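The Blur Score

I was the one who said we should keep the blurry ones. I want that on record, because by November everybody at Polum was claiming it had been their idea, and I'd like to be the only person in the building who got a stomach ache over it.

The plan was simple enough to fit on a sticky note. Velter, our arm, learned by watching what its own wrist saw. We all did it the clean way back then – throw out any shot where the arm was moving too fast, keep the sharp ones, train, go home. I did that for 30 days. Then one night I was tired and a little mad at the world, and I left the junk in. Same tasks, same arm, same me eating crackers for dinner. I called the new batch Latuheru so I'd never mix it up with the old one (I mixed it up twice).
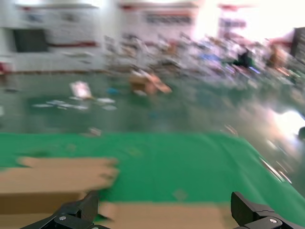 My idea was that speed leaves a signature. When the arm swings, the room smears and the gripper doesn't, so the sharp part tells you where you are and the smeared part tells you how you're moving. I must have explained this to my sister over the phone for an hour, and she said, "So it's like looking out of a train," and I was annoyed because that was better than anything in my write-up. I got so used to those pictures that I started steering by them myself. The little silver screws on the black fingers would be as crisp as jewelry, and behind them the green tablecloth just went, whoosh, with the cardboard going soft along its top edge. I could look at the streaks and guess the swing. So why couldn't Velter?

I ran both versions on the same 81 tries, box placing, nothing fancy. The clean version missed 18. Latuheru missed nine. I stood there with my coat on and counted the sheet again, and then I took my coat off and counted it a third time, which is when my stomach started.

Half the misses! You'd think I'd have danced. I sat down on the floor and thought about all the pictures I'd thrown away in those 30 days, whole folders of them, gone because they looked bad to me. I had been grading them like vacation photos.

Around midnight I started up Velter again and told it to go fast. I pulled my chair over and opened the last of the crackers.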